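Bradanus Arm Recall of Grip Settings: Your Questions
Updated 2018-11-20 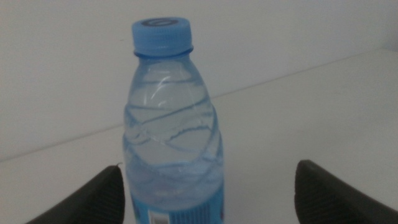
What went wrong?
A firmware update in October made the gripper ignore its force limit. The arm would close on an object, decide it was not holding on hard enough, and squeeze again. It could do this up to 3 times before giving up, by which point there was often not much left to hold.

Is my arm affected?
Check the label under the base. Serial numbers starting with HG were built at our Hegarty plant and got the bad update. Arms from the Poltedel plant did not, and their owners may stop reading and feel smug.

Could it hurt someone?
It could pinch hard. We have two reports of bruised fingers, one of them from our own test bench. Keep hands out of the gripper while the arm has power, which was in the manual before all this and is now in larger type.

What do I do until it's fixed?
Press the red stop button, unplug the arm and wait for the new firmware. If you must run it, set the speed to 100 in the Skandar control panel and leave it there. The panel will let you type 800. Please don't.

I turned the force setting down to zero. Doesn't that solve it?
No. The fault is that the arm doesn't read that setting – you could enter your birthday.

How do I install the fix?
Download it from your account page, connect the cable and leave the arm alone until the light turns green. Then run the grip test with something soft. Several customers used eggs. We suggest a sponge.

Will you pay for what it crushed?
Up to a point. Send a receipt and a short account of the loss to Firouzeh Alipour in customer care. Claims under $200 are paid without further questions.

Who do I call about an injury?
Forough Rezaei, product safety, extension 3. She would like to hear about near misses too.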